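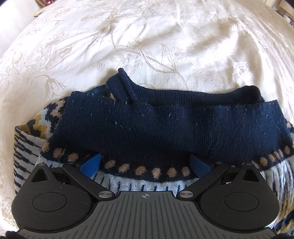
Blue fingertip pads at the ribbed edge of a patterned knit.

Print this page | E-mail this page
January, by Rebecca Pagano

Berkmont hand-held gripper: service notice

Pads from batch 200 can snag loose yarn and pull a stitch when the gripper is lifted. Stop using them on knitwear. Use on flat bedding is not affected. 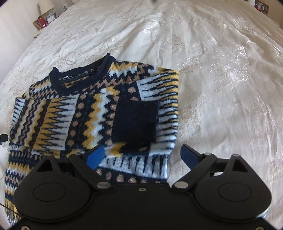

What to do

Open the fingers fully, free the yarn by hand, then take off both pads. Replacement pads come in packs of 2, free of charge.

Contact Suvidum | © Suvidum | Back to top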